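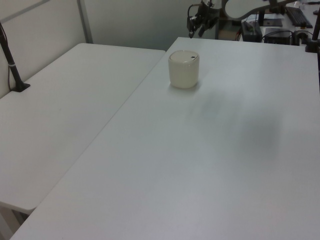 Small lidded container on the white table, second table to the left.

Workshop notebook, Esholm bindery and paper room
Entry of 8/8/25, H. Tiedemann

Wheat starch paste, batch 17. The flour supplied by Strobel was used again, as the remainder of the March delivery had become lumpy in storage. One part starch to five parts water, soaked overnight, then cooked over a low flame with constant stirring. The mixture turned translucent later than batch 16 did and was kept on the heat until it fell from the spoon in a sheet. It was passed through the horsehair sieve twice. The second sieving removed very little and may be left out in future if time is short.

The paste was thinned in two strengths. The thicker was used for the spine linings of the Rirard parish registers, the thinner for tissue repairs to the gutter folds. On volume 61 the old animal glue came away readily under a damp poultice, but the first two gatherings had been overcast at some earlier date and the thread has cut into the folds. These leaves will need guarding before resewing. Colleagues are asked not to press this volume until the guards are in place.
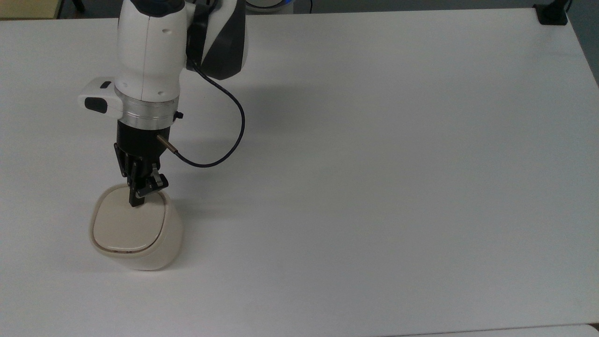 Tissue repairs on leaf 893 were left between blotters and felts under a light weight. The leaf had cockled slightly at the fore-edge when examined in the afternoon. I attribute this to the thinner paste having been applied too generously, and have marked the test strip accordingly. The leaf has been returned to fresh blotters and should be looked at again before any further work is done on that gathering.

Notari have written concerning the order for linen thread. The 18/3 weight is not available and they propose 25/3 in its place. My own view is that the finer thread would give too little swell for the thicker volumes, although it would suit the indexes. A reply is to be sent once the sewing structure for the remaining registers has been settled.

Humidity in the paper room was higher than is desirable throughout the morning and the large press boards felt damp to the hand. They have been stood on edge with gaps between them. The hygrometer by the door disagrees with the one on the plan chest - both require calibration.

Outstanding: cut guards for volume 61; trim the spare boards; label the jar of methyl cellulose, which at present carries only a date. Remaining paste is in the refrigerator, second shelf, and is to be discarded at the first sign of souring.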